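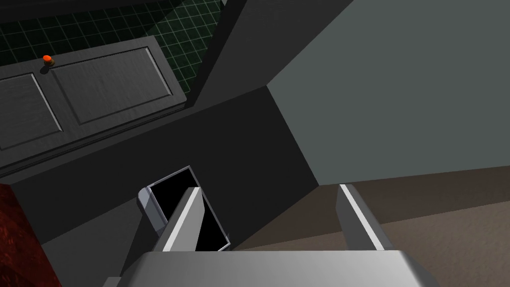
Visit to the Rampersad works, Flirkham

The open afternoon at the Rampersad paper mill ran from 1 p.m. to shortly before 5. Visitors were taken around in groups, and ours was led by Nandi Buthelezi, who runs the stock preparation side and has been at the mill since before the second machine was taken out. I had last been in the building in June some years ago, when only the finishing end was open.

The mill makes uncoated specialty papers: blotting, filter base, a cotton-blend drawing paper sold under the Skarerine name, and a small amount of archival board. There is one working machine, a Fourdrinier with a 55 inch wire. By current standards this is narrow. It lets them change grade often, and Buthelezi said a grade change takes most of a shift, the greater part of it spent washing out the chests.

We started at the pulpers. Pulp arrives as dry sheet in bales and is slushed in white water drawn back from the machine. Cotton linters go through a separate line with a longer beating time. The refiners were running and it was hard to hear much beside them, so the explanation was given afterward in the corridor. Freeness is checked by hand on every batch, on a tester mounted next to the sink. The readings go into a ruled book and are typed up later.

The wet end was the best part of the tour. A walkway with a rail runs along the drive side, and from it you can follow the dry line, the point where the surface of the sheet stops looking shiny and turns matte. The operator watches its position and trims the stock flow and the vacuum. If it wanders toward the couch roll the sheet enters the presses too wet and is liable to crush. It was steady while we stood there, apart from a slight lag at the far edge, which Buthelezi put down to a slice adjustment made that morning.

The machine was running the lighter drawing paper at 109 feet per minute. The dryer section has its original cast cylinders under a newer hood. Condensate removal is by rotating siphon on all but the first few cylinders, where the old stationary type was kept — the drawing office has the replacements costed and is waiting for the next long shutdown.

In finishing, sheets are guillotined, inspected on both sides under a low-angle lamp, and packed in wrapped lots. A full pallet of the drawing paper holds 1000 sheets of the largest size. Raphaël Langlois, who looks after the test room, had laid out samples with typical faults: pinholes, felt marks, a drip spot, and one sheet with a fold pressed into it at the second nip. He also ran a burst test and a double fold test. The cotton sheet passed 800 folds and was still intact when we had to move on.

Practical notes. Flat closed shoes are required and were checked at the gate. Ear plugs are supplied, but the foam ones are poor, so take your own if you have them. The dryer aisle is very warm. Parking is on the Eton Road side, and the walk from there to reception crosses the loading yard. Offcuts were sold at the door by weight, cash only.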